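31/03/2018
Stone bench, Prillside workshop

Third try at lifting the ring stain from the Nonell sample. Left the poultice on overnight under plastic, taped on all sides. Peeled it at nine. The ring is still there, a shade paler if you are generous and stand by the door. Mimoza Hodžić was not generous and did not stand by the door.

Mix was 2 parts whiting to 1 of peroxide paste, same as batch 42. I suspect the whiting. The new bag from Bundanside is coarser than the last one and dries before it has done any work. It cracked like a riverbed at the edges and came off in flakes, most of which are now in my left shoe.

Also tried oil on the back of an offcut to see how fast it wicks. Fast. Do not let anyone eat lunch near honed marble, and I include myself, see August.
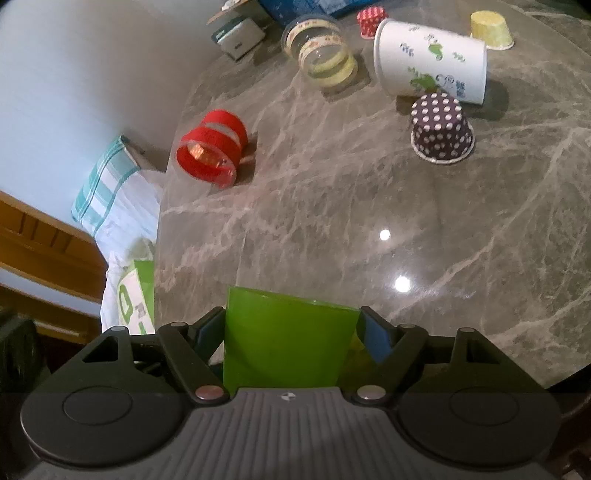
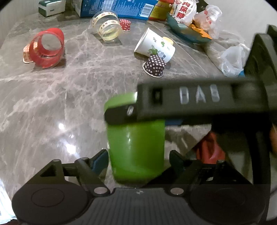

First photo: gray marble top with white veining, green cup.

Mahmoud job: the client would like the mantel to look "old but not dirty." It has 1814 cut into the underside and has earned its dirt, but fine. Plain water and a soft brush first, then we talk. Mimoza wants to go straight to the poultice. Overruled until we have one that works.

To do:
Sieve the whiting, or send it back
Repeat on the Nonell piece, thicker coat, 4 pinholes in the plastic this time
Find the good spatula - it was on the hook Thursday
New tape, the blue stuff lifts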